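Teaching the arm to put groceries away: how I record my demos

So you've got your arm moving and now you need examples, lots of them! I've done 322 on this task and my first batch was a mess, so please learn from me.

1. Write the task down in one plain sentence. Mine is "put the vegetables in the basket."
2. Park the arm at the same start pose every time, gripper open.
3. Move slowly, and don't pause halfway to think (I still do this).
4. Shuffle the items after every run, and throw out any run you fumbled.

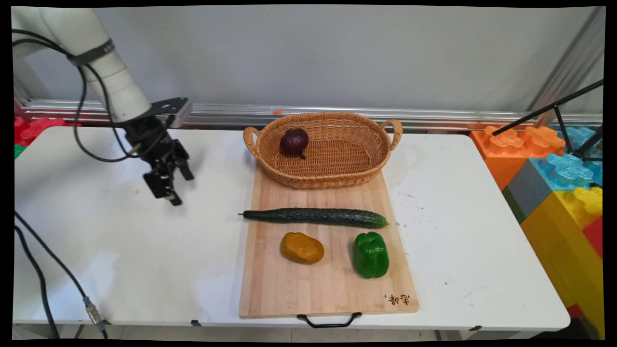 Shuffling is where people get lazy, me included. Swap the order, turn things a little, slide the basket over. I like a layout such as the one with the onion in the basket and the cucumber lying straight across the board, pepper and the orange-yellow one still waiting in front. Save starts like that too, so the model learns to pick up a half-done job. I do 6 runs per layout, then mix it all up again.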